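## 4. Admission, opening hours and the cost of staying open

The two museums in our study, Zaline and Mastton, both began charging for admission in November, and both described the change to the public as an investment in access. We take no position on the wording. What interests us in this section is how the charge altered the working week inside each building, and why a decision meant to bring money in spent its first season moving money sideways.

Zaline is the simpler case. It has one entrance, one shop and a permanent collection of regional ceramics that has been in the same order for as long as anyone on staff can remember. Before the charge, visitors drifted in, looked at the glazed ware, used the restrooms and drifted out. Afterward, fewer drifted. Those who paid stayed longer, a result the management reported with pride and the front desk put down to people wanting their money's worth. Both readings fit the attendance log, and we have not found a way to choose between them.

Mastton is harder to summarize. The museum shares a building with the Flulirbridge public library, and the charge required a boundary where there had never been one. The first boundary was a rope. The second was a desk placed beside the rope. Library users continued to cross the maritime gallery to reach the periodicals, and were for a while asked to declare that they would not look at the ships. The practice was dropped before our fieldwork ended, although the sign asking for the declaration stayed up.

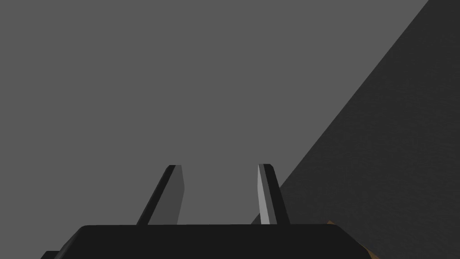

**Figure 2.** Rendered view of a gripper: palm housing and two parallel fingers.

Staffing explains most of the difference between the sites. Of the 76 interviews we conducted, 19 were with front-of-house employees, and these were by some distance the most useful. Managers spoke about audiences. Front-of-house employees spoke about change, in the sense of coins. At Mastton the new desk had to be covered during all opening hours, and the hours for it came out of the education budget. School visits were then cut back, and so was the booking income they used to bring. The annual report lists the two movements on separate pages.

Earlier work on small museums tends to treat admission income as a figure that arrives whole. The Daly model, which we used in Section 2 to sort our sites by funding type, does this as well, and subtracts collection costs only where a museum has reported them. Neither museum had. When we asked Zaline for its cost of collection, we were sent a receipt for a cash register.

We therefore rebuilt the figures from duty schedules and till records. The method is slow and depends on handwriting. It leaves out unpaid overtime, which staff at both sites mentioned freely and managers at both sites had not heard of. With that gap in mind, the net gain at Zaline is small but real. At Mastton we cannot distinguish it from zero, and the next section turns to what the museum told its funders in the meantime.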